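Trikside book room gets its shelves back

30 June 2022

The reading room at Trikside Hall is open again, and if you've been missing it as much as we have, you'll be glad to hear the books came back before the paint smell had even cleared.

The room was closed in November when the roof started letting in water over the back wall. All the stock was boxed up and moved out to a storage unit at Skomel, where it stayed through the whole of the repair work. That's 2,000 books, give or take nothing - Khanyisile Engelbrecht has the list, and she ticked off every title as the boxes were opened.

"I'd forgotten half of what we had," she said. "You open a box looking for the gardening section and you're still sitting on the floor an hour later with a novel."

The new shelving runs the full length of the wall and was built by Fledier, the joinery on the corner, who also fixed the wobbly reading table and wouldn't take a cent for it. Fiction has moved to the window side, where the light is best in the afternoon. Crime now gets its own bay (finally!), and the large print titles are at a height you can reach from a chair.

What people will probably notice first, though, is the display table. In the old layout the new arrivals sat in a tub by the door and you had to flip through them like records. Now they get a proper table, with books lying face up or standing on a slanted stand, and the selection will change every fortnight. The colours alone make you want to pick something up.
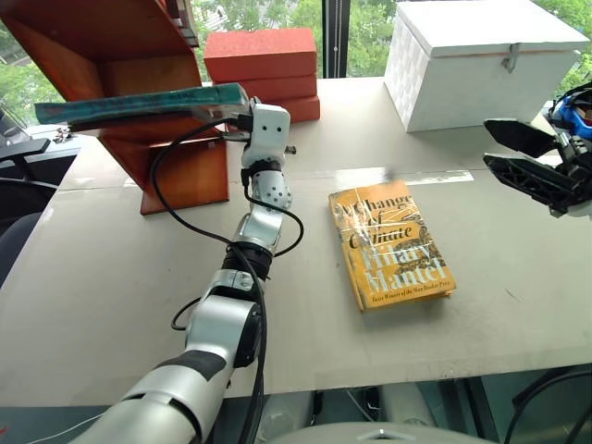 The opening selection leans towards novels that readers asked for while the room was shut. Hilary Mantel's A Change of Climate is in there, and so are several family sagas and a good handful of travel writing. If you think of Mantel only for the Tudor books, do give this one a go - it's set between Norfolk and southern Africa, and it's a cracker. Khanyisile has already promised it to the evening book group for their next meeting, so get in early if you'd like to read it first.

Paperbacks are going out in clear sleeves wherever possible. Anyone who remembers the state of our old copies, with their curled corners and mystery tea rings, will understand what a treat that is. The sleeves wipe clean with a damp cloth, and please leave them on when you bring a book home, even if you find them a bit slippery in bed.

The children's corner is back as well, on the other side of the room from where it used to be and a good deal bigger. There are floor cushions in the old colours and a low shelf for picture books. Story time starts up again next week at the usual hour, and the first one will be a double session to make up for all the ones we missed.

Borrowing works the way it always did. You can take up to six books at a time and keep them for a month, and no one is going to chase you if you're a few days over. There's still no fee to join. Anyone who had books out when the room closed can drop them in the returns slot beside the front door, and that includes the neighbour of ours who has had the Šťastný cookbook for what must be a record stretch. We'd love it back, dumplings page and all.

Donations are welcome again from next month, but please hold on to them until then. The sorting bench is still covered in boxes of jigsaws, and there's one more load of hardcovers to shelve in the history section. When the time comes, novels, biography and anything for early readers will be snapped up. We can't take encyclopaedias or magazines this time around.

The repair cost more than the hall had put aside, and the $500 raised at the autumn cake stall went straight into the shelving. A thank you to everyone who baked, and to everyone who came back for a second slice.

The reading room is open every weekday afternoon from 2, with the side entrance on Mill Lane in use until the front ramp has been resurfaced. Suggestions for the next display can go in the box on the counter.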